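Oda Sjögren
Friday, June 7, 2019

1/
Okay, I promised a few of you a proper update on the table-clearing project, so get yourself something to drink, because you know how I am with these. Short version: the arm can pick up a cup by its inside wall now, and I have been smiling about it for days. Long version follows.

2/
For anybody new, I'm building this at Flatau, the shared workshop I joined last November. The goal is an arm that looks at a messy table of dishes, picks them up one by one and puts them where they belong. I'm doing it with plastic dishes for the moment. My grandmother's coffee cups are staying in their cupboard until further notice!

3/
The dark green cloth is my favorite cheap fix of the whole build. On the bare tabletop I had glare everywhere, and the software kept finding plates that were really just the ceiling lamp. The cloth quieted all that down. It does collect lint like you would not believe, and I go over it with a sticky roller before every session. Then I toss the dishes on any which way — a cup on its side in a plate, two plates close together, whatever my hands do — and start the run.

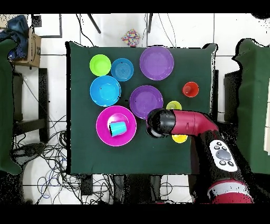
4/
A word on the gripper, which is where most of my evenings went. The first one closed around the outside of a cup like a hand would, and that's fine for a cup standing by itself. Put the same cup next to a bowl and there's no room for the fingers. I spent a good long while making the fingers thinner and thinner until they bent when they touched anything. I have a little box of those. I can't quite throw them out.

5/
The thin finger that goes down inside the cup came from watching my nephew carry four glasses to the kitchen with his fingers stuck in them. Terrible manners, very good engineering. So now there's a narrow black finger below the round red pad, and it goes in through the mouth of the cup and presses on the wall. The gripper body is clear plastic, and that has been such a help when a screw works itself loose, because I can see most of what's going on in there without taking it all apart.

6/
On to the numbers, since Hägglund (that's our workshop's messaging board, and also the name of the cat on its logo) has been asking. I have logged 308 tries with the new finger. Upright cups go very well. Cups on their side are another story, and I'll get to them. Every try gets a line in my notebook with what the dish was, how it was lying and what went wrong, in my own words, and reading back through it is more useful than any chart I've made. "Grabbed air, looked pleased" shows up a lot.

7/
The thing that gave me the most trouble was the tilt. Held from one side, a cup wants to swing, so it leaves the table at one angle and travels at another. My program assumed it would hang nice and straight, and it would clip the rim of a plate on the way over. I tried more pressure first. That just squeezed the soft cups out of shape. 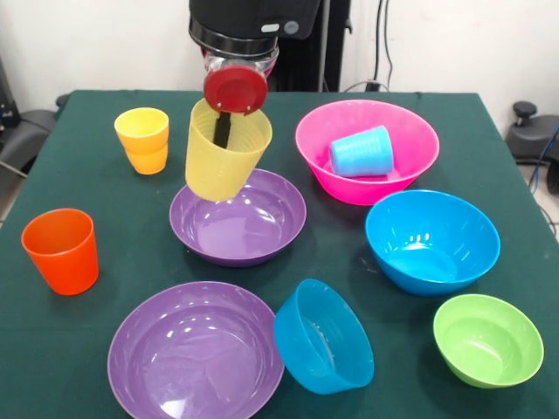 So I slowed the whole move down and gave it a little more height before it goes sideways, plus a short pause after lifting to let the cup settle. It's not fast. You could clear the table yourself and have the coffee on before it's done with the second cup. But the rims are getting left alone now, mostly, and I'm happy to trade the time for that.

8/
Shiny plates are still a headache. Purple ones especially, I don't know why I bought purple. The lights make bright white spots on the inner curve, and the software likes to believe each spot is an object of its own. I've moved one lamp and hung baking paper over another. If anyone has a better diffuser that costs next to nothing, please tell me, I'd love to hear it.

9/
Things I'd do differently: label the cables on day one. I have a tangle on the floor that I step over every single evening while telling it that its time will come. Also buy more of the small screws than you think you need. I got 19 of them in the first bag and I believe four are still in my possession.

10/
The software side I call Hiltar, and it has grown to around 4000 lines, a good part of which is me arguing with myself in comments. I'll share it once I've cleaned it up enough that I can look people in the eye. The drawings for the finger are closer to ready. I'm calling that part Velow, after a typo I got fond of.

11/
Next up is cups lying on their side, when the mouth points away from the arm. The finger can't get in from there without a turn of the wrist that I haven't worked out yet. My plan is to nudge the cup around first and then go in. I'll try it Sunday if I can get the table for the whole afternoon, and I'll post how it went, including if it's a mess.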